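Rirkerico Records: Frequently Asked Questions

Submissions, formats, orders and digital files. Last revised in August.

What does Rirkerico release?
Black metal, doom and dark ambient, on cassette and LP. Digital versions go up the same day as the physical release. We don't press CDs at present.

How do I submit a demo?
Send one streaming link through the contact form. Do not attach audio files; the mail server strips them. Include the total running time, the recording year and whether the material has been released before. Material already on streaming services is accepted. Replies take up to 10 weeks.

What file format do you need for mastering?
24-bit WAV at the original session sample rate. Do not upsample. Leave 3 dB of headroom and remove any limiter from the master bus. Noise, tape hiss and clipping that belong to the recording will be left alone unless you ask for repair.

How long can a cassette program be?
Our standard shell holds 70 minutes, 35 per side. Sides should match within a minute or so. If a long track has to be split, mark the split point in the submission notes. We will not pick one for you.

What is the Sarmont series?
Sarmont is our cassette line for single-session recordings. Each title is dubbed in real time in an edition of 98 copies. Sarmont titles are not repressed. Once an edition sells out, the digital version stays available.

Why does my Sarmont tape sound quieter than the download?
The tape is dubbed from a separate master with a lower average level and a gentler top end. Check the azimuth on your deck before reporting a fault. Playback with noise reduction switched on will also dull the cymbals, as these tapes are recorded without it.

Is the Fasten compilation still in print?
The LP is. The cassette is sold out. The two versions have different running orders, and the closing drone piece is only on the tape and in the download.

Where are the records cut?
All lacquers are cut at Adams. Test pressings go to the band and to us, and both have to sign off before the full run starts. A rejected test adds a month or more to the schedule.

My LP arrived with a split seam. What now?
Send a photo of the jacket and the outer mailer. We will mail a replacement jacket if we have one. Records are shipped outside the jacket on request; write "outside" in the order notes.
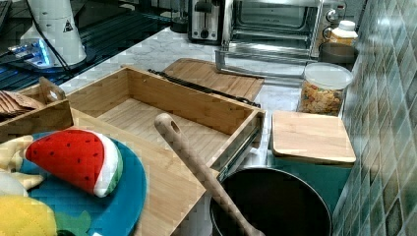
Can I change my shipping address after ordering?
Yes, until the label is printed. Reply to the order confirmation with the full new address, including the postal code. Preorders can be changed until the release date is announced.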